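Data collection: 770 recordings in, and a change to the small-container set

The Plimosen project has been gathering demonstrations with hand-held grippers since June. We now have 770 usable recordings. Another 293 were thrown out, most of them for one of two reasons: the marker on the gripper was covered by a sleeve, or the recording was stopped before the fingers had opened again at the end.

Please check both before you move on to the next take. A bad take can be deleted on the spot with the side button. It takes much longer to find it later.

The small-container set is the one that needs work. Danko's first training run did well on bottles and boxes but kept closing too early on anything small and see-through. The examples we gave it were too much alike. Nearly all of them came from the same two tables, with the same approach from the right.

From now on, each small-container session covers 3 starting positions, and you should move to a different spot in the building between sessions. Leave the surroundings as they are. Other items, open doors and people working nearby are all fine. Come down slowly with the fingers open and let the container sit between them before you squeeze. Liquid inside is allowed, up to the line in the task sheet.

We need 13 more sessions of this kind before the next training run. The sign-up sheet is on the Cleritico shared drive, in the same folder as the task sheet.
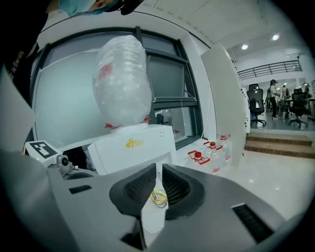 Gripper pickup and charging

Grippers are now kept in the Drerberg cabinet by the stairs. Put them back on the charger after your last session, and write the number of takes in the log.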